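Automation in a Staff Kitchen: What Changes for the People Who Work There
Student project report, Workplace Technology
April 4, 2019

1. Background
Flurnida is a catering firm that supplies lunches to offices. Our group looked at its plan to give part of the clearing up to a two-armed robot, which the staff call Steveo. The work is plates, mugs and the dish rack.

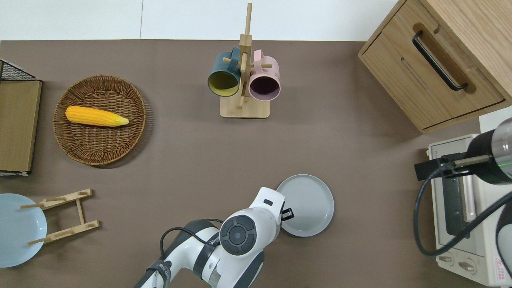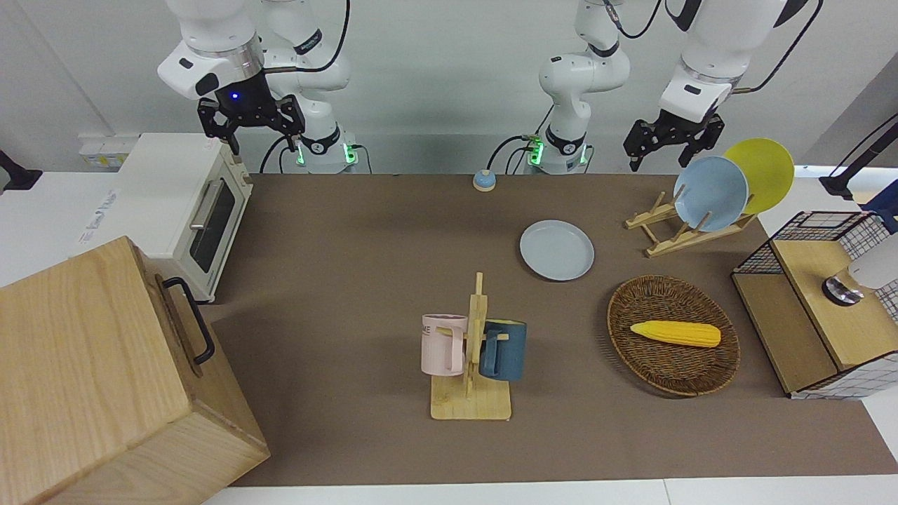
Plates, mugs on the mug tree and the wooden dish rack on the work table.

2. How we collected information
We interviewed 14 kitchen staff and sent a short survey to the other employees at the Mahuika site. We got 29 surveys back. We also read the job descriptions from before and after the trial began in October.

3. Findings
Staff said the jobs they liked least were racking plates and putting mugs away at the end of a shift. Most were glad to hand these over. Their main worry was hours. The last part of the shift was paid time, and two casual workers asked what would fill it. Management had no written answer when we spoke to them.

The second change is in skills. One person on each shift now has to set out the table, watch the arms and stop them if a plate is placed badly. Training for this took 23 hours per person. It did not come with a higher pay grade, and several people thought it should.

Some staff also said the end of the shift used to be when they talked to each other. With one person at the table and the rest in the prep area, this happens less.

4. Recommendations
Put the new duties in the job description and review the pay grade.
Tell casual staff in writing how their hours will be affected.
Rotate the supervising role so it does not fall to the same person.

5. Limits
We visited one site only. The sister kitchen at Jodska did not reply to our request.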